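Cisto - a catalog of small-theater play listings

Hi! Cisto is a cleaned-up table of play and musical listings from small theaters, the kind of blurb you'd find on a season page or the back of a postcard. I started it in January after trying to find every two-person drama that had played within driving distance of me, and giving up, and then getting stubborn about it.

What's in it

There are 3,067 listings from 170 companies. Each row is one production at one venue, so a touring show shows up more than once (on purpose, please don't dedupe it and then write to me about missing rows). The main file is listings.csv and the people are in credits.csv, joined on show_id.

Columns you'll probably care about:

show_id - my own number, means nothing
title - as printed, including the exclamation points
blurb - the text as the company wrote it
company, venue, season - the season is the company's own wording, so you get "Fall" and "Season Nine" side by side
kind - play, musical, play with music, reading, other
cast_size - people named as performers, blank if the listing didn't name any

credits.csv has one row per person per job. I kept job titles the way they were printed. "Directed by," "staged by" and "helmed by" are three different values and I go back and forth on whether that was smart.
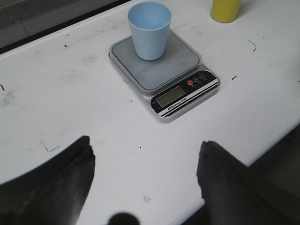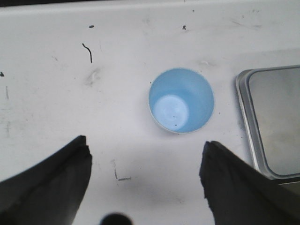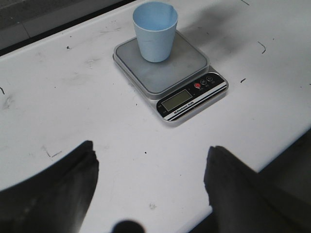 "Play with music" is its own kind because companies really do mean something by it, and Pouran Moradi talked me out of folding it into musicals. She read through all the readings and one-nights too, and fixed a whole pile of accents in people's names that my first script had chewed up. Thank you, Pouran!

Known problems

- 563 rows have no cast at all. Mostly these are early season announcements that went up before casting was done.
- Understudies are only marked if the listing marked them. Skavberg Playhouse lists everybody in one long alphabetical line, so good luck.
- The Salehi Stage rows come from scanned programs and the line breaks are still weird in the blurbs. I've been fixing them by hand when I'm in the mood.
- Dates are a mess. If a run was extended, you may have the old closing date, the new one, or both stuck together in the same cell.
- Blurbs are ads. If you're training something to guess genre from them, expect a lot of "hilarious and heartbreaking."

Loading it

Everything is UTF-8 with commas and quoted text. Open it with whatever you like, but spreadsheets love to turn a title like "10/4" into a date - import that column as text. There's a small script called rilum.py that joins the two files and spits out one row per show, with the names squashed into a single cell. Run it from the top folder or it won't find anything.

Version 2 changed the venue spellings, so old joins on venue name will break. Use show_id.

Corrections are welcome, especially from people who were in the shows. Open an issue with the show_id and what the program said, and a photo of the program page if you still have one.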